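Old office computers get a second run at Terkaddale

August 9, 2021

The bench at the back of the Terkaddale repair room is a kitchen counter on sawhorses. Kerstin Halvorsen put it together the first winter, and she still apologizes for its height, which suits her and hardly anyone else who works there.

She takes in desktop computers that offices are done with, gets them running again and passes them on to households in the district. Most are plain business towers, five to ten years old. She has done it for six years, first in her garage and now in a rented room behind the Babalola hardware store.

"People think the work is in the electronics," Halvorsen said. "Mostly it's cleaning. You open the case, you look at it, you clean it, and then you find out if you have a problem."

She keeps a notebook with a page for each machine. The pages have the date it came in, the memory fitted, what was replaced and where it went. A tower that needs nothing but dust removal and a new drive takes her 2 hours, not counting the time the software spends installing. Anything past an afternoon goes on the parts shelf.

The order of work doesn't change much. The side panel comes off first and stays off until the end. She checks that the fans turn freely when pushed with a finger. She looks over the capacitors for swollen tops, which she says were common in the older towers and are rare in what she gets now. Then she moves wires out of the way so she can see the board.

"Take your time with the wires," she said. "Somebody at the factory folded them in there so they'd clear the fan. If you pull them all out and stuff them back, you get a noise, and then the person calls you in September and says it's clicking."
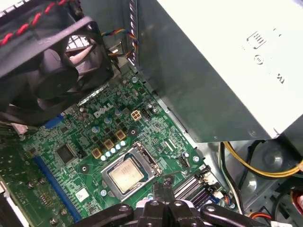

Dell boards are the ones she knows best. The company that used to hand over most of her stock, a freight office named Stesberg, bought them year after year, and she learned her way around them by having so many open at once. She can usually find what she needs without looking up a diagram, though she keeps a folder of printouts for the front panel connectors.

The processor she leaves alone unless the machine is overheating or someone wants a faster one. When she does take off the cooler, she wipes the old paste from the top of the chip with alcohol and a coffee filter. She doesn't chase every last mark.

"A smudge won't hurt anything," she said. "Lumps of dried paste will. And keep your fingers away from the socket pins. I bent some my first year and I spent a whole Sunday with a needle and a magnifier."

Did it work?

"No."

Power supplies are the one part she won't open. If a supply is noisy or smells burned, it gets swapped for another and the old one goes in the recycling crate with its cord cut off. She tests replacements for a full day before they go into a machine somebody will have at home.

Skarphéðinn Eyvindsson handles the other half of the operation. He collects the computers, erases the drives and drives the finished ones out on Thursdays. He came in to fix his own computer three years ago and ended up with a key to the room.

"Kerstin will tell you it's all cleaning," he said. "For me it's all stairs. The offices are always on the third floor and so are the families."

The two of them disagree about expansion cards. Eyvindsson saves every one, sorted into shoe boxes by slot. Halvorsen would keep a few network cards and let the rest go. They also disagree about the radio.

Each finished computer goes out with a keyboard, a mouse, a monitor and a sheet of instructions that Halvorsen rewrote last spring after several people asked the same question about the power switch on the back. There is no charge for families. Small clubs and shops pay $100, and that covers drives and thermal paste. The rent is $500 a month, paid for now by a grant from the Undard housing association that runs through next year.

There were 22 towers waiting along the wall on the day of this interview, stacked two high with the donor's name on masking tape. Halvorsen said she would like more laptops, since that's what students ask for, but she doesn't enjoy working on them.

"Everything's glued or it's got a tiny screw," she said. "With a tower you can get both hands in."

She'd also like donors to stop taking out the memory before they hand things over. Some do it thinking it holds their files. It doesn't, she said, and it's the part she runs out of first.

The room is open Tuesday and Thursday evenings. Use the side door.

Related items

Where to take dead batteries and old cords
Stesberg closes its downtown freight office
Undard tenants get a shared laundry room
Library extends evening computer hours
Letters: The bus stop on the hill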